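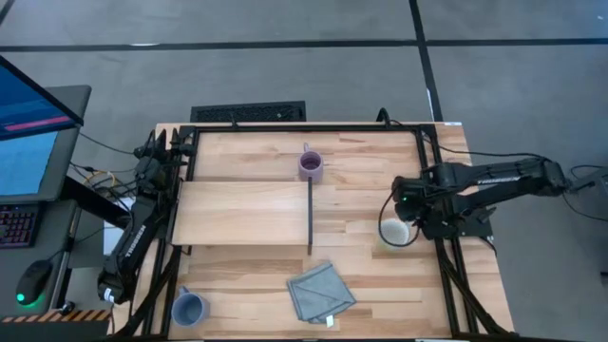 Who restarts the cell after a stop?
The operator on shift. Before the Kilov cell was installed, a technician had to be called.

4.2 Starting a towel task

1. Stand outside the rails and press RESET.
2. Lay one towel on the tabletop. Loose folds are fine – do not smooth it.
3. Select program 358 and press RUN.

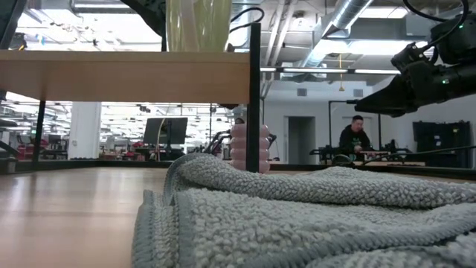
Fig. 7. Towel on the tabletop, gripper above.

4. Wait 15 seconds before reaching in after a stop.

CAUTION: Keep hands clear while an arm is moving.

Note: Hand folders now work as cell operators and log each stop. Send questions on the new duties to Mirko Mancuso at the Ratcombe site.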